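Ea Kirkegaard
Thread: the big T-shirt fold

1/ OK I have become a person with opinions about folding T-shirts and you are all going to hear them. Thread! Bring a shirt!

2/ Background: I folded T-shirts the same way from the age of six, the way my aunt in Graltcombe did it. Face down on the bed, sleeves in, bottom up to the collar, done. It makes a nice fat square that falls over the moment you put another one on top of it.

3/ Then in February I moved to a place in Gradstead with exactly one drawer (ONE) and the fat squares stopped fitting. So I started paying attention to how other people fold, and wow, everybody does something different. I love this stuff.

4/ The thing I changed first was the surface. I had been folding on a bed my whole life, and a bed dips wherever you lean on it. A padded table is so much better! It has a little give, the cloth doesn't skate around on it, and your back is straight.

5/ If you don't have a padded table, a thick blanket on the kitchen table with a sheet pulled tight over it does the same job. I used that setup for months. Put the blanket doubled, and tuck the sheet under at the corners or it will walk off with your first shirt.

6/ Pick a plain color for whatever you fold on, too. A dark shirt on a pale green top is so easy to read, you see the hem and the sleeves right away. I tried a striped tablecloth once and kept lining my folds up with the stripes.

7/ Second change: the stretch. Before any folding, take the shirt by two ends, lift it clear of the table and pull it out sideways. Hold it there for a breath. The middle will sag in a curve and the hem will hang down, and that's fine, you're only after the big creases.

8/ Don't yank. Cotton jersey grows if you bully it. I have a tee from Aitken that is now wider than it is long, and I did that to it with my own enthusiasm.

9/ Where you hold it matters more than I expected. Whatever you grab gets bunched up, so the two ends come down wrinkled while the middle looks great. Lay it down, let go, and smooth the ends outward with the flat of your hand.

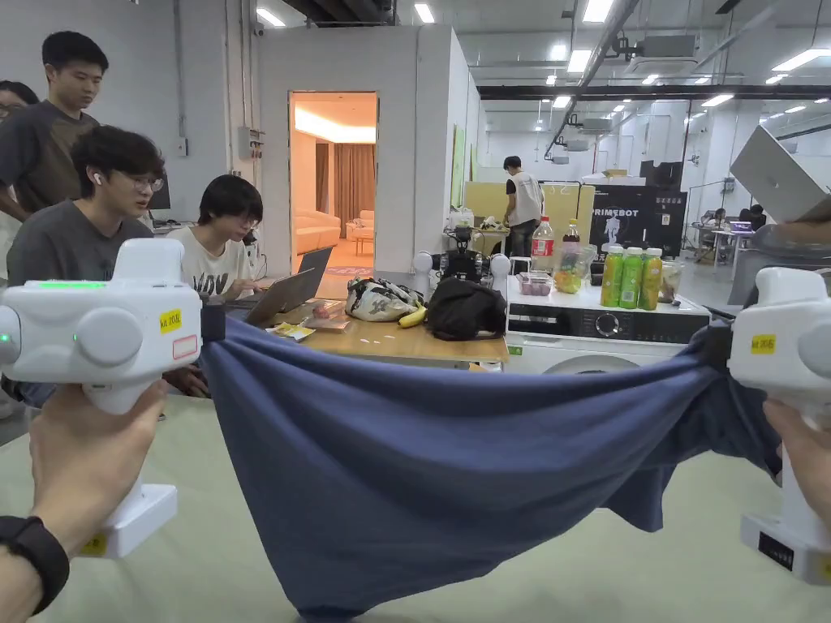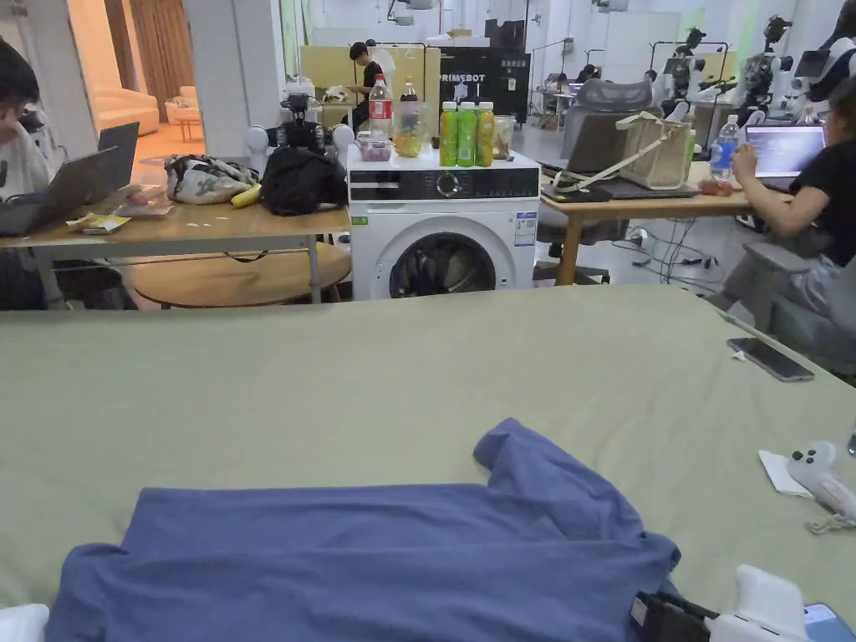

Blue on green. First one: the stretch, sag and all. Second one: crumpled shirt at the front, washer behind, and a very good drinks selection on top of it.

10/ Look at that second one again, because that is how most shirts start out on my table as well. Part of it spread, collar and a sleeve folded up in the middle, the rest hanging toward you. People see that and start at the hem. Start at the COLLAR.

11/ Find the collar, get it flat, and the shoulders tell you where everything else goes. If a sleeve is caught underneath, pull the sleeve out by its cuff. Pulling on the body just drags the whole knot along with it.

12/ Then face down, smooth from the neck to the hem in one long sweep. One side in to the middle of the back, sleeve folded back on itself. Other side the same. You should have a long strip with the same width top and bottom.

13/ Fold the hem up to just short of the collar. NOT onto the collar! Leave a couple of fingers. Then fold in thirds and stand it on its edge. If it stays up, you're a champion. If it slumps, your strip was too wide, open it and bring the sides in more.

14/ Standing shirts in a drawer are a joy. You see every one of them. I found a shirt I had been missing for two years and it was under my other shirts the entire time.

15/ Adi Rahman asked what to do with shirts that have a big print on the front. Same fold, but put the strip together so the print ends up on the outside edge, and let it sit at the top of the drawer. You can spot your band shirts from the doorway.

16/ Samuele Bianchini says rolling is faster. It is! I timed it on 30 shirts and rolling won by 6 minutes. I still like the fold better, my rolls always come undone at the back of the drawer and then I have spaghetti. Roll for a suitcase, fold for home.

17/ A word for having the washer in the same room where you fold. It's lovely. You can start a load of darks, go back to the table, chat, eat something, and there's no basket going up and down the stairs.

18/ And yes, the top of a front loader is a snack shelf, I will defend this. Juice, soda, cut fruit in a box with a lid. Lids on, please. I once lost a full cup of orange juice over the back of mine in a spin cycle and had to pull the whole machine out to get at it.

19/ Keep the food off the folding surface, though. A paper napkin can stay. I put my phone on there too, and then I fold it into a shirt, and then I'm calling my own drawer.

20/ Kids' shirts: skip the thirds, fold in half and stop. They're too short to stand up any other way. Sweatshirts: same as a tee but lay the arms straight down the strip, or you get a lump at the elbow.

21/ Next up is fitted sheets. Trí Bạch has a method with the corners tucked into each other that looked like a magic trick, and I've asked to be taught it slowly. Send me your worst sheet stories in the meantime!

Recent threads
- One drawer, one winter: my Gradstead closet
- Socks: pair them before or after the wash?
- Towels on the open shelf at Bamgate
- What I keep on the windowsill over the sink

Last updated: July 16, 2024

Contact | © Ea Kirkegaard | Back to top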